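# Picking cell: equipment and budget gallery

Treren sorts mixed small goods by hand at the Clikimgate site, and in October we began working out what it would cost to hand part of that job to a robot arm. The page is kept by the equipment planning group. It covers the bench side of the work: bins, gripper, fixings and the bits of spending that tend to be missed when the first quote arrives.

Eliécer Montoya is looking after the technical list and Anselmo Chávez holds the budget. If you want to add a line to either, send it to them before the next order goes in.

## Bins and bench

The arm itself is the largest single cost and has its own sheet. Everything on the bench comes out of a smaller pot of £1,000, of which £573 is already committed. That leaves £427 for spare bins, clamps, sheet material and cable covers.

We are planning on open metal bins. They cost more than plastic tubs of the same size, but they can be clamped hard and they put up with being knocked. Mixed contents are what we need to plan for, so shapes matter more than weight at this stage.
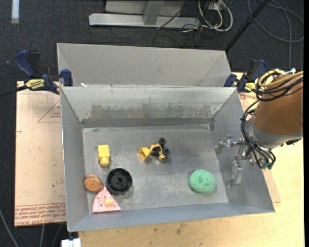 **Should we buy the gripper from the same supplier as the arm?**

Only if the price and the delivery date are both acceptable. Vahidi will supply the two together and take responsibility for the fit. Lusness sells grippers separately at a lower price, but we would have to pay for the adaptor and do the fitting ourselves. Ask both firms to quote with the adaptor, the cable and one set of spare fingers included, so that the totals can be compared.

A round sponge-like ball, a flat-sided wedge and a small wheeled toy vehicle all ask for a different grip. Six items in one metal bin is a fair spread of shapes for drawing up the gripper specification. The specification should give the widest and the narrowest item we expect to pick, and say whether the fingers must reach into the corners.

Bar clamps are listed as a consumable. Two to a bin is the figure in the plan, with one spare pair for the bench.

## Lines still open

- **Spare fingers.** Two sets in the first year. Eliécer wants them ordered with the gripper to save a second delivery charge.
- **Sheet material.** Price acrylic sheet and plywood for the bench surround. Either will do.
- **Cable covers.** Measure the run from the bench to the wall socket before ordering. The last lot came up short.
- **Second bin.** Needed if picked items are to be put down next to where they were picked up. Same size as the first.
- **Training.** Vahidi charges £800 for a session on site, for up to four people. It does not come out of the bench money.
- **Test items.** We have asked for 96 in total, drawn from ordinary stock and a box of toys and kitchen bits. Replace them as they wear.

Anselmo needs the two gripper quotes side by side before he can release the rest of the bench money. Quotes should show delivery and VAT on separate lines. Send them as one file, with the supplier's name in the title.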